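Prerbridge Textile Reuse Service
October 7, 2019

1/ Our autumn clothing collection is now open to all households in Prerbridge and Pristmont. Over the coming posts we set out what we accept, how to prepare it and what becomes of it afterwards.

2/ Last year residents gave 1,000 bags of clothing through the kerbside scheme. Of these, 182 had to be refused on arrival. In most cases the contents were damp, and damp cloth spoils whatever is stored beside it.

3/ Please wash and fully dry every item before bagging it. A garment that feels slightly cool to the touch may still hold moisture. We ask that bags are kept indoors until the morning of collection.

4/ We accept adult and children's clothing, bed linen, towels and curtains. We cannot accept pillows, duvets, carpet or anything marked with paint or oil. Shoes should be tied together in pairs.

5/ Worn clothing is still welcome. Items with small holes or missing buttons should go in a separate bag with the word REPAIR written on a sheet of paper inside. These are passed to the mending room at Broltix House, which returned 300 garments to use last winter.

6/ Clothing that cannot be mended is sorted by fibre. Cotton is cut into cleaning cloths, and wool is sent away to be pulled and spun again. Mixed fibres remain the hardest to place - we are still seeking a long-term outlet for them.

7/ T-shirts are the item we receive most often. Printed and plain shirts are both accepted, in any size. Please check for loose hair and fluff before folding, as our sorting tables have no means of removing it.

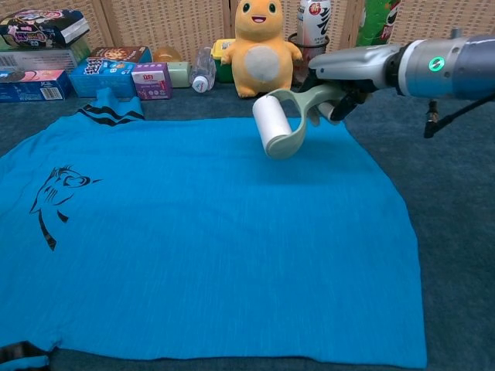

8/ Collection bags may be picked up from the library desk in Prerbridge or from the Ông tailoring shop in Pristmont during normal opening hours. There is a limit of four bags per household. Ordinary refuse sacks will not be taken by the crew.

9/ The collection runs for 28 days. A second round is planned for December, and streets missed in this round will be visited first. Residents who need help carrying bags to the kerb should call the service desk before their collection date.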